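Review: Cletuvum two-arm workstation, seen at the Sostham open day

The Cletuvum workstation was shown to visitors at the Sostham open day in August. Our reviewer attended the morning demonstration, in which the two arms were set to handle artificial tulips on a cutting mat-sized work surface supplied by Pustside. The session was led by Bheki Mofokeng of Cele, the firm responsible for the control software.

Soft, light stems are a fair test of any gripper. In the part of the session we attended, the arms worked close together over the mat and took stems singly. Movement was smooth and quiet, although noticeably slower than a practised hand.
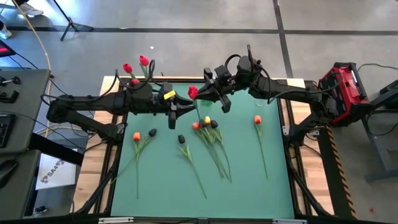 Mr Mofokeng stated that 84 practice runs had been completed before the doors opened. Visitors were permitted to try the controls for 3 minutes each, and most were able to close a gripper on a stem by the end of their turn. The controls themselves are stiff, and the printed guide assumes more knowledge than a new user is likely to have.

The quoted price for a year's hire is 2,755 pounds a month, with training charged separately. Colleges with a suitable room may find this acceptable. Smaller workshops should ask for a trial period before signing.

Overall rating: 7 out of 10. Bookings for further demonstrations are taken by the Sostham front office.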